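4.2 Two-arm planner

The first version of our planner treated each arm on its own. Bhupendra wrote it so that the left arm planned first and the right arm waited for a free path. Over a soft object like the backpack this was slow, and the arms often stopped with both grippers close to the bag and no valid path out.

In the second version both arms share one joint-space plan. Floor added the rail and the wall corner posts to the collision model, and Kwan-ho wrote a check that keeps the two wrists at least 11 cm apart. The cables are still not modeled.

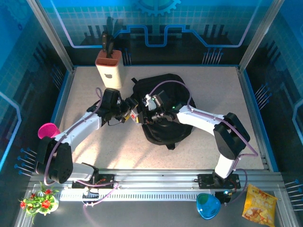
4.3 Results

We logged 1,343 planning requests with the new version. Most failures came from the backpack's shape estimate, which is updated only 2 times per second. Gwion found 7 cases where the planner returned a path through the strap loop. These are listed in Appendix B with the seed used for each run.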